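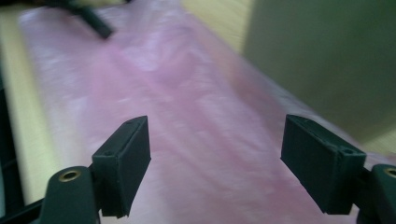 Local Government

Arnville council tightens soft plastics rules from July

Households in Arnville will have to keep plastic film and sheeting out of yellow-lid bins from July, under changes to the kerbside recycling contract adopted by council.

The new terms apply to cling wrap, bubble wrap, shopping bags and coloured plastic sheet. Rigid bottles, tubs and trays are still accepted. Loads in which film makes up more than 5 per cent of the weight will be rejected at the Kasten sorting plant and charged to council at the landfill rate.
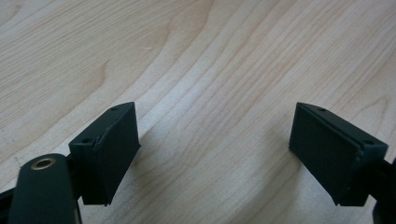 2 min read

Contract manager Iqra Janjua told the meeting that film wraps around the rotating discs used to separate paper from containers. The Kasten line was stopped 44 times last quarter to clear it, and each stoppage lasted up to 30 minutes.

"The plant was designed for rigid containers and fibre," Ms Janjua said. "Film has to be collected as a separate stream."

A drop-off point for clean, dry film will open at the Wudby transfer station. Material left there will be baled and sent to processor Kundix, which makes it into pellets for garden edging and cable covers. Food residue, foil-lined packets and compostable bags will not be taken.

Council will supply 2000 collection bags free of charge through the library and the Wudby gatehouse. Bins found to contain film will be tagged on the first occasion and left unemptied on the second.

The contract will be reviewed after its first year. Collection days are unchanged.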